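Writing With Water

In Votcombe there is a small shop, Tellano, which sells paper, ink and brushes. I went in one afternoon in May to buy an envelope and I came out with a cloth for practicing calligraphy. You write on it with plain water. The line comes up dark, and after a few minutes it goes pale again and you can start over.

The grid is the part I like most. Each square has dashed lines through the middle and from corner to corner, so the eye knows where a stroke should begin. At first my characters were always too wide. I wrote the same one 205 times before it stayed inside its box.
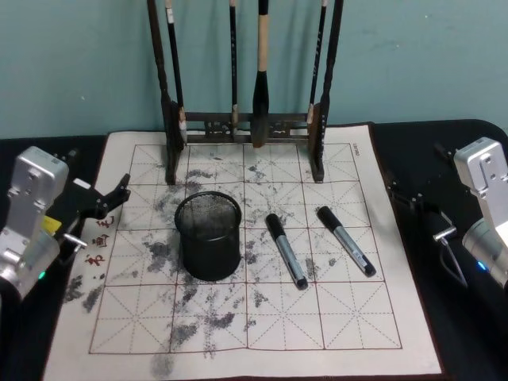
A water-writing cloth with four brushes on their rack, a mesh pen holder and markers.

The brushes should hang with the hair down, so that water does not run back into the handle. A large one holds more water and forgives a slow hand. The thin ones are for later. I keep my cloth on the kitchen table now, and we eat at the other end.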